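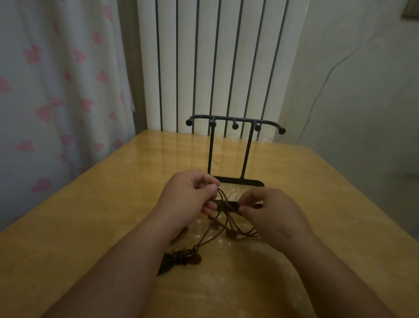

Foto: Fouad El Idrissi / Taller Belhaj

El robot que tiró demasiado fuerte

Publicado el 14/01/2020. Sección: Máquinas que se equivocan

Colgar un collar de un ganchito. Fácil, ¿no? Lo coges, separas los cordones, lo cuelgas. Dos segundos y a merendar. Pues para un robot es dificilísimo, y en diciembre hubo uno que lo hizo tan mal que acabó con el expositor en el suelo, las cuentas por todas partes y el taller parado toda la mañana.

Vamos rápido, que hay mucho que contar.

¿Quién es quién?

El robot se llama Rullance. Es un brazo, solo un brazo, sin cabeza ni piernas, con una pinza de dos dedos en la punta. Lo fabrica Driltex. Trabaja en Belhaj, un taller de bisutería donde hacen collares y pulseras de cordón. El programa que le dice cómo moverse es de otra empresa, Stilelex. O sea: unos hacen el brazo, otros hacen el «cerebro» y otros lo usan. Acordaos de esto, que luego importa.

¿Por qué un collar es tan complicado?

Pensad en una caja de zapatos. La coges por donde sea y sigue siendo una caja. Misma forma siempre. A los robots les encantan las cajas.

Un cordón, en cambio, cambia de forma cada vez que lo tocas. Se dobla. Se enrolla. Se mete por debajo de otro cordón y ya no sabes cuál es cuál. Y si además lleva cuentas o colgantes, peor, porque las piezas se enganchan entre ellas. Los ingenieros llaman a estas cosas «objetos deformables». Un calcetín también es uno. Y un espagueti cocido.

Las personas lo hacemos bien por una razón: sentimos con los dedos. Si tiras y notas que algo se resiste, aflojas. Ni lo piensas. Una mano sujeta y la otra busca, y las dos se van avisando. Rullance solo tiene una pinza. Le toca apañarse.

¿Qué pasó?

Le habían dado una caja con 50 collares. Los primeros, bien. Despacito pero bien. Entonces llegó el número 13 (sí, el 13, que nadie empiece con la mala suerte). Los cordones estaban enredados en una pieza del expositor. Rullance cerró la pinza, levantó el brazo y el collar no subió.

Una persona habría parado ahí.

Rullance siguió tirando. El expositor se inclinó, cayó de lado, y el brazo continuó subiendo con todo colgando de la pinza. Luego el cordón se partió. Las cuentas salieron disparadas y una llegó hasta la otra punta del taller. Fouad El Idrissi, que estaba trabajando cerca, le dio al botón rojo y el brazo se quedó quieto.

Nadie se hizo daño. Pero una cuenta dura volando hacia un ojo es una cosa seria, y por eso lo investigaron todo, de principio a fin.
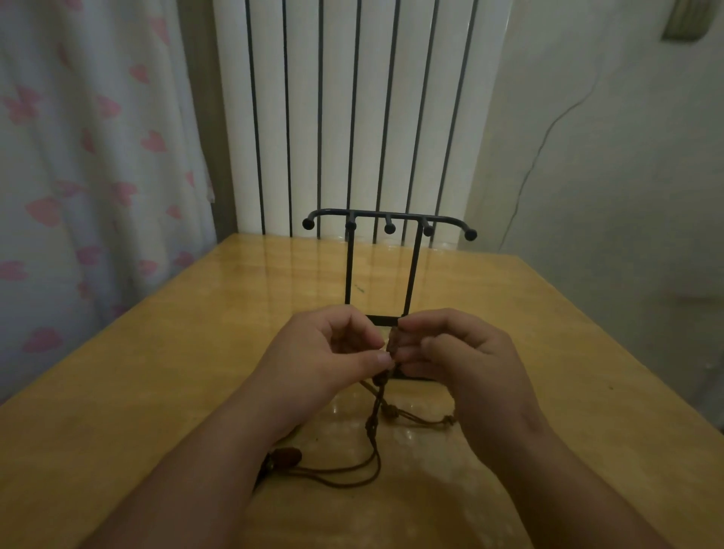 Lo primero que hizo Fouad fue repetir la tarea él, a mano y muy lento, fijándose en cuánta fuerza ponía. Poquísima. Con cordón fino casi todo es girar, aflojar, volver a girar. Tirar se tira muy poco, y solo al final, cuando el nudo ya está como tiene que estar.

Después miraron los números del robot. Y allí estaba el fallo.

El límite de fuerza

Los brazos como Rullance llevan sensores que miden cuánto están empujando o tirando. Y llevan también un límite. Es como decirle: «si llegas hasta aquí, te paras». Para los collares el límite tenía que ser 100. En la pantalla ponía 308.

¿De dónde salía ese 308? De otro trabajo. La semana anterior Rullance había estado moviendo cajas llenas de material, que pesan bastante más, y para eso 308 estaba bien. Cuando lo cambiaron de tarea, el programa nuevo se cargó pero el límite viejo se quedó. Nadie lo vio. No salió ningún aviso.

Así que Rullance hizo lo que le habían mandado. Su sensor funcionaba. Notaba la resistencia, la medía, la comparaba con 308 y seguía: todavía falta, todavía falta... ¡crac!

¿Entonces de quién fue la culpa?

Buena pregunta, y la respuesta es un poco lío. El programa de Stilelex tendría que haber borrado el límite antiguo al cambiar de tarea. En el taller tendrían que haberlo revisado antes de arrancar. Y el brazo de Driltex enseñaba el número en letra muy pequeña, en una pantalla a la que hay que entrar aposta. Tres despistes pequeños, uno detras de otro. Muchos accidentes con máquinas son así.

¿Qué han cambiado?

El programa ahora se niega a empezar si no le escribes el límite de fuerza. Cada vez, aunque sea el mismo de ayer.

El número sale en grande en la pantalla principal.

Si la pinza sube y el collar no sube con ella, Rullance para, abre los dedos y llama a una persona con un pitido. El pitido es bastante molesto, por cierto. Lo han dejado así a propósito.

Y hay una pantalla transparente entre el brazo y las mesas. Gafas también, para quien tenga que acercarse.

Palabras raras

Pinza: la «mano» del robot. Muchas tienen solo dos dedos.

Sensor de fuerza: la pieza que mide cuánto tira o empuja el brazo.

Parada de emergencia: el botón rojo gordo. Corta el movimiento enseguida. Si alguna vez visitáis un sitio con robots, preguntad dónde está antes de nada, y no lo toqueis para jugar.

Para probar en casa

Necesitáis un cordón largo, unas pinzas de cocina y unos guantes gordos, de los de invierno. Haced un lío con el cordón, flojo, sin apretar. Primero lo desenredáis con las dos manos. Luego con los guantes puestos. Luego con las pinzas de cocina y una sola mano, la otra a la espalda. Apuntad lo que tardáis cada vez.

Con las pinzas dan muchas ganas de pegar un tirón. Si lo dais, mirad cómo queda el nudo: más apretado que antes, seguramente. Pues eso mismo le pasó a Rullance, solo que él no podía ver que lo estaba empeorando.

Ah, y usad un cordón sin cuentas, por favor.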